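Vavia Boards > TV Drama > Currently Airing
Topic: Skiltero episode 16, is anyone still buying the amnesia?

mossbucket
Posted November 22, 2025
So Arnar wakes up, knows how to drive, knows the hotel safe code, but can't place the woman he was engaged to for 30 episodes of pining. Sure. I've read the fan summary twice and I still don't see how the timeline works.

tallow_k
Reply #2
It's only 16 episodes so far, it just feels like 30. I think he's faking. Watch him when Rafferty says the word "harbor."

quietrerun
Reply #3
People said faking about the brother in May and were wrong for weeks. An actor blinking isn't a clue.

mossbucket
Reply #4
Agree with quietrerun. Also the wire transfer was 3000 in the first episode and now everyone talks like it ruined the family. Did the writers forget?

tallow_k
Reply #5
The debt grew. They said so at the dinner. You two skip the dinners.
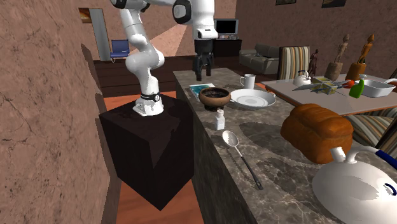 pelican2547
Reply #6
My problem is the letter. Rafferty hides it in a cookbook, in a kitchen the whole family walks through, and it stays there all season. If I leave a book flat on a counter, like the blue-and-white one on that gray marble, I'd expect someone to move it by lunch. We're supposed to believe the grandmother never cooks?

tallow_k
Reply #7
She orders in. Episode nine.

pelican2547
Reply #8
One time — and she complained about it.

quietrerun
Reply #9
Does anyone know if the subs for 17 will be late again?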